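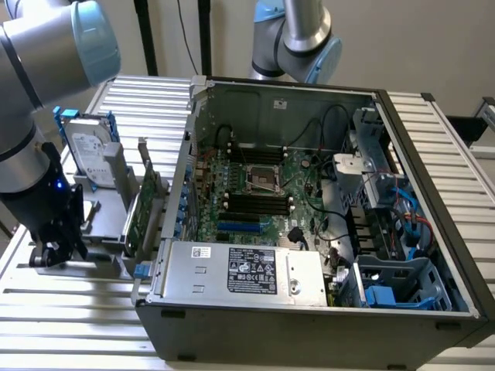 One tester in Drirnum told us her hair had felt coated for years, whatever shampoo she bought, and asked why the hard water rinses on sale all smelled like a swimming pool.

News > Hair Care > Product Announcements

Fullow to Release Kettle, a Hard Water Rinse for Home Use

January
By the Fullow Press Office

DRIRNUM – Fullow will begin selling Kettle, a rinse-out treatment for hair washed in hard water, at the end of January. It will be sold in Kolten salons and through the Fullow online store. Kettle comes in an 11-ounce bottle with a flip cap and has no added fragrance.

Hard water carries calcium and magnesium. Over many washes these minerals can settle on the hair shaft and leave it feeling stiff or waxy. Color can look dull, and shampoo may not lather the way it used to. People often respond by switching products or washing more often, but regular shampoo is made to lift oil and does little for mineral deposits.

Kettle contains citric acid and a chelating agent, an ingredient that binds to minerals so they can be rinsed away. It also contains glycerin and a light conditioner to help with combing. The name comes from the white scale that builds up inside a tea kettle in hard water areas.

How it is used

Kettle goes on wet hair before shampooing. Work it through from the roots to the ends, leave it in for up to 15 minutes, then rinse well and shampoo as usual. Follow with conditioner. Most people will need it once every 7 days. People with very dry, bleached or relaxed hair should start with one use a month and see how their hair responds. Kettle should be kept out of the eyes and should not be used on broken or irritated skin.

The rinse can be used on straight, wavy, curly and coily hair. Customers wearing braids or locs can apply it with a nozzle bottle, section by section, and should allow extra time for rinsing. It is not meant for use within a week of a fresh color service. Some semi-permanent shades, reds in particular, may fade faster with any acidic or chelating product, and a strand test is recommended.

Home testing

Before settling on the final formula, Fullow sent unmarked bottles to 66 households in and near Drirnum, where the tap water is hard. Testers kept a short diary and returned it by mail. The most common request was for a thicker liquid, as the first version ran down the neck and into the eyes. The final version is closer to a thin gel. Several testers also disliked the original scent, and it was removed.

Comments on results were mixed in some areas. Testers with long hair generally reported easier combing. Those with very short hair saw less difference, and a few said they would not buy a treatment for it. Fullow does not claim that Kettle makes hair grow or prevents hair loss, and it will not soften the water itself. Households with a working water softener are unlikely to need it.

Salon availability

Kolten salons will offer Kettle as an add-on at the shampoo bowl as well as selling bottles at the front desk. Stylists will apply it before a cut or blowout on request. The add-on can be booked along with any regular appointment, and pricing is set by each salon. The Drirnum salon will hold a walk-in session on the first Saturday of sales, where visitors may bring a small jar of their tap water to be checked with a hardness strip at no charge.

Refill pouches are planned for later in the year. The bottle and cap can be reused with the pouch.

About Fullow

Fullow makes shampoos, conditioners and scalp products for home and salon use. The company is based in Drirnum and sells through independent salons, Kolten locations and its own website.

Press samples and a full ingredient list are available from the Fullow press office. Please include a mailing address and the name of your publication with sample requests.

We use cookies to remember your settings and to see which pages are read. By continuing to use this site you accept our cookie policy. Accept | Manage settings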